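Deliberation and the binding vote: does Cullach's argument survive chapter 4?
Political Theory board > Democratic theory > Reading threads

marginal_note
I am working through Cullach on deliberative legitimacy and I am stuck on chapter 4. The claim, as I read it, is that a collective decision is legitimate only if it results from a procedure in which each participant could have changed the outcome by giving reasons. The vote at the end is treated as a device for closing discussion, with no authority of its own.

My problem is that the chapter then relies on the vote to explain why the losing side is bound. If the vote carries no authority, the obligation has to come from the discussion. But the discussion by hypothesis did not persuade the minority. So what binds them?

Page references are to the paperback. I don't have the revised edition.

quorum56
The revised edition changes the wording but keeps the structure. "Could have changed the outcome" becomes "had a fair opportunity to change the outcome." The obligation comes from having had that opportunity. Persuasion is not required. I think you are importing a consent condition that Cullach rejects in chapter 2.

marginal_note
I accept that consent is rejected. I don't see that fair opportunity does the work either. I have a fair opportunity to win a raffle. Losing it does not give me a reason to regard the winner's preferences as authoritative over me.

tallyandtell
The raffle comparison fails because nobody in a raffle owes anyone a justification. In the assembly model each speaker has to offer reasons the others can assess. Losing after that exchange is a different position from losing a draw.

Whether it is different enough is another matter. Albers argues that it isn't. The Albers objection, for those who haven't read it: take two assemblies with identical votes, one preceded by ninety minutes of debate and one by none. If no member in either assembly would have voted differently, then either the debate adds something that can't be traced to the result, or it adds nothing. Cullach wants the first option and never says what the something is.

quorum56
Respect. It adds respect. It's on the second page of the reply.

tallyandtell
It is asserted on the second page of the reply. Albers grants that debate expresses respect and asks why expressed respect generates a duty to obey. I can be treated very respectfully by people who have no right to direct me.

plain_reader_2
Coming at this from the empirical side. There is a case discussed in the Drukider collection that fits the Albers setup fairly well. The town of Lumlow held a public assembly on a proposal to merge its water district with the county's. Attendance was 1187. Everyone who asked to speak was given the floor, two rounds, and the merger passed by 56 votes. The opponents accepted the count and continued to say, in follow-up interviews, that the result was illegitimate. Their complaint was that the agenda had been fixed before the meeting and a third option (a shared contract without a merger) was never up for discussion.

So the people in the room did not locate legitimacy in the debate or in the vote. They located it in who set the question.

quorum56
That is evidence about what people believe is legitimate. Cullach's thesis is normative. Survey answers don't refute it.

plain_reader_2
I didn't say refute. If a theory says legitimacy depends on fair opportunity, it needs an account of opportunity, and agenda control is an obvious gap. Chapter 4 gives it one paragraph.

marginal_note
The agenda point is useful. It may rescue the argument from my original objection, at a cost. If fair opportunity includes opportunity to shape the question, the minority had a share in making the thing they are bound by, and that is closer to authorship than to respect. The cost is that almost no real legislature would qualify.

tallyandtell
Authorship collapses back into consent unless you are careful. Sharing in the drafting of a question I then lose on doesn't make me an author of the answer.

quorum56
Agreed with tallyandtell on that, which I did not expect to type. I would still defend the weaker claim: the procedure gives the minority a reason to comply pending the next round, and reversibility does the rest. See the final section of chapter 5 — the minority is bound only as long as the decision can be reopened. 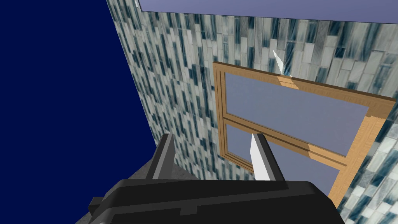

plain_reader_2
Does the reversibility condition apply to decisions that can't be undone, such as the Lumlow merger once the pipes are joined?

quorum56
Cullach treats those as a separate class and asks for a supermajority, without fixing a threshold. The argument is that where reopening is unavailable, the procedure has to carry more of the burden in advance.

tallyandtell
A supermajority rule protects the status quo, so it needs its own justification. Keeping two water districts for another thirty years is also a decision, and the people who wanted the merger live under it. I don't see why they are owed less.

marginal_note
Agreed, and that is a second problem for chapter 5. I'll read the reply to Albers again before Wednesday and post the passages on reversibility. If someone with the revised edition can check whether the supermajority paragraph was changed, that would help.

quorum56
Checked. Same paragraph, one footnote added, citing the Drukider collection without discussing it.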